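Subject: Re: [Plerkley book swap] What are you all packing in?
Date: 3/26/26

Burlap totes! I'm a total convert, and one big blue book was all it took.

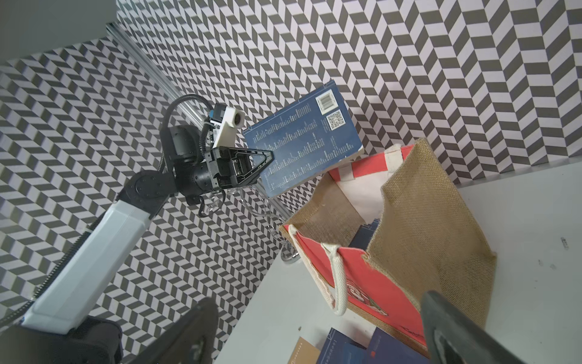 What I've learned about packing them

First, stand the bag up open on a table before you put anything in it. Mine holds its shape well enough that I can slide a big book straight down the side (so much easier than fishing around in a floppy cotton one). Tall books go in first, spines down, then paperbacks in whatever gaps are left. I got 11 in for the last swap and walked all the way up from Zultska Street with them!

Leave barcodes and labels on, please. The Cotevov table scans everything as it comes in, and a back cover facing out makes that go really fast.

On Mar 24, the Ren branch list wrote:
> Two of our cardboard boxes gave out at the bottom last
> time, and we'd love to use something sturdier in March
> and after. Does anyone have a bag they like for
> hardcovers? Do the corners poke through burlap?

No poked corners so far, and I've had mine for 2 years. It does shed a little fuzz, so I give it a good shake outside before loading. I have a spare I'm happy to bring along if Ren wants to try one out. Can't wait to see what turns up on the tables this time!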